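2020-04-09 — by the night desk, Hotel Viklund

Day 29 of running a hotel with 2 guests. The Tanda booking system still sends its cheerful morning note, and today it congratulated us on 791 canceled nights. I printed it for the staff room.

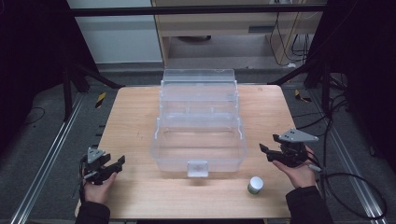
Clear box, trays and all, with the little green jar for company.

Breakfast is now a paper bag outside the door at 9. The guest in the corner room asked if the buffet would be back by the weekend. I said I'd pass it on, to myself.

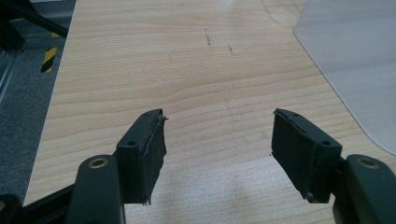 The Skaltico shuttle has stopped running, so I took down the timetable by the elevator and found an older timetable under it. The lobby has never been so tidy. There is a certain charm to bare pale wood with that much open space on it, though I'd trade it for one sticky ring from a coffee cup. January was all noise and wet ski boots — I complained every night.

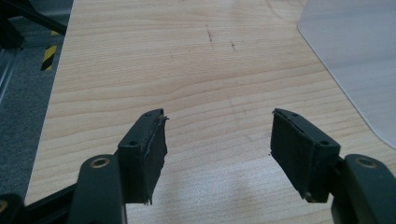 Before bed

Ran the taps on the top floor. Call Clidadine about the towels.

Last updated 2 hours ago
© Hotel Viklund | Contact | Back to top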